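Cómo ordenar los cajones de casa sin comprar nada (o casi nada)

Llevo leyendo consejos de orden desde que existen los blogs de orden, y la mayoría me parecen catálogos disfrazados. Empiezan hablando de calma interior y en el cuarto párrafo ya te han colocado un juego de separadores de bambú. Así que aviso: este tutorial es feo, barato y bastante aburrido. A mí me funciona desde septiembre, que tampoco es tanto tiempo como para ponerme medallas.

Qué hace falta

Una mesa despejada, una bolsa de basura, un lápiz, cinta de carrocero y los recipientes que ya tengas por casa. Cestitas, tapas de caja de zapatos, el envase del queso. Si estás pensando en ir antes a la tienda, para. Comprar cajas antes de saber qué vas a guardar es la manera más rápida de tener un cajón lleno de cajas vacías. Yo piqué con un organizador extensible de Cliltine que costó 18 euros y no cabía en ningún mueble de mi piso. Ahora vive en el trastero, organizando polvo.

Paso 1. Elige un solo cajón

Uno. Los métodos que te piden sacar toda la casa al pasillo los ha escrito gente que no tiene que cenar esa noche en la misma mesa. Empieza por el peor, el de la entrada o el de la cocina donde acaba todo lo que no tiene sitio. Reserva dos horas. Si terminas antes, estupendo, pero no abras otro.

Paso 2. Vacíalo entero

Dale la vuelta sobre la mesa si hace falta. Lo de ir sacando cosas «según las vas mirando» no sirve, porque miras tres, te aburres y vuelves a cerrar. Pasa un trapo por el fondo antes de seguir, que luego se olvida.

Paso 3. Agrupa por uso

Aquí discrepo de casi todo lo que se lee. Las categorías por material o por color quedan preciosas en las fotos y no ayudan a encontrar las tijeras. Agrupa según el momento en que usas las cosas: lo de envolver regalos, lo de arreglar un enchufe, lo de salir con prisa. Los grupos no tienen que ser bonitos ni del mismo tamaño. Una fila para cada uno, con algo de aire entre ellas, y lo que no sepas dónde poner se queda en una esquina. 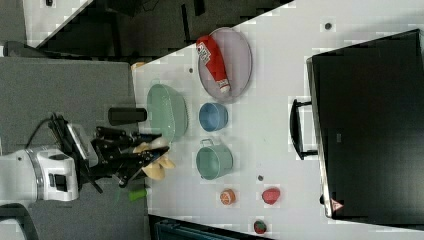 Esa esquina de los indecisos va a crecer, y no pasa nada. Lo que no conviene es resolverla la primera. Cuando el resto esté agrupado, vuelve a ella y verás que la mitad ya tiene familia. La otra mitad suele ser basura con buena prensa: cargadores de teléfonos que ya no existen, llaves sin cerradura conocida, el tornillo que «seguro que es de algo».

Paso 4. Decide qué se va

Mucha gente recomienda preguntarse si el objeto te hace feliz. A mí un destornillador no me ha hecho feliz en la vida y lo necesito. Prefiero dos preguntas más sosas: ¿lo he usado en el último año? ¿Me costaría mucho conseguir otro? Si la respuesta es no y no, a la bolsa, o a donar si está en buen estado. Las pilas gastadas y los cables no van a la basura normal; llévalos al punto limpio.

Mi amiga Jocelyn Barredo defiende la caja de cuarentena: metes lo dudoso, escribes la fecha en la tapa y, si en unos meses no la has abierto, la tiras sin mirar. Lo probé. La abrí para ver qué había dentro — y lo recuperé casi todo. Si tienes más voluntad que yo, adelante.

Paso 5. Mide y reparte

Mide el interior del cajón, no el frente. Y mide también la altura, que es lo que siempre falla. Coloca los recipientes vacíos dentro y ciérralo antes de llenar nada. Si roza, cambia ahora. Lo que uses a diario va delante, y lo pesado pegado a los laterales para que no se pasee cada vez que tiras del asa.

Para que los recipientes no bailen, pon un trocito de cinta de carrocero doblada debajo de cada uno. Hay quien vende una masilla especial para esto. La cinta hace lo mismo y se despega sin dejar marca, al menos en mis cajones, que son de melamina corriente.

Paso 6. Etiqueta, pero poco

Las etiquetadoras me parecen un juguete. Con lápiz sobre cinta basta, y lo puedes borrar cuando cambies de idea, que cambiarás. Etiqueta solo lo que usan también los demás de la casa. Si vives solo y necesitas un cartel que diga «tijeras» encima de las tijeras, el problema es otro.

Mantenimiento

Desconfía de quien te diga que esto se hace una vez y dura para siempre. El mío se desordena solo. Lo repaso cuando ya no cierra bien, tardo un rato corto y vuelvo a pegar la cinta que se haya soltado. El siguiente que me toca es el de los manteles, y lo llevo aplazando desde Navidad.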